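December 2023 — equipment planning, hanging tasks

Went through the Joltlow quote again with Sadao. Still not convinced. They want us on four more hand-held grippers plus the yearly service plan, and the service plan is where the money goes. Sadao thinks we should take it because the fingers wear out. I asked him how many fingers we replaced since May and he had to go and look. Two sets, both from the first batch.

Spare finger sets are 193 each from Tetov, who will also sell them singly. Joltlow won't. Bohdan to find out if the Tetov ones fit without shimming. Their rep says yes, but the rep said yes to everything last time.

Props budget — 900 for the whole quarter, nearly 200 gone already on hooks, dowel and glue. I'd sooner spend the rest on props than on another mount. We can build a stand in an afternoon and it doesn't need a licence.

Zakhar wants a bought stand in powder-coated steel, Bikurport catalogue, 200 before freight. His argument is that ours won't stay square. Fair, but I want to see it fail first. If one rig can't tell a slightly crooked bar from a straight one, then we have a different problem and a steel stand will only hide it.

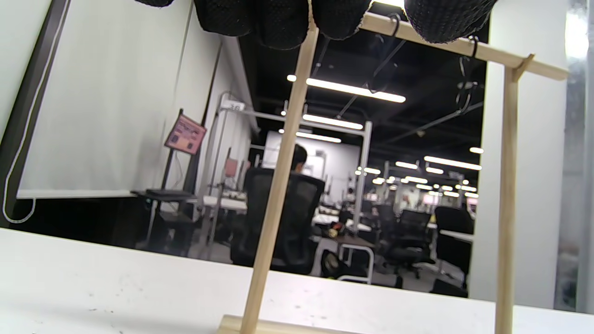 Wooden stand on the white table, two wire hooks on the crossbar, gloved hand at the bar.

The two hooks are different lengths. Leave them that way for now, Ihor, please don't "fix" them. I want both in the trial before anyone tells me the hardware is the limit.

Gloves: keep to the black knit ones, we have plenty.

To do before the order goes in:
- Bohdan: Tetov fit, in writing
- Zakhar: freight to us on the Bikurport stand, and can it go back
- Sadao: ask Joltlow for a price on two grippers, no service plan
- me: tell Yaroslav he gets no number until those three are in

He'll push for the full four. What would the fourth one do all day? Asked twice, no answer yet.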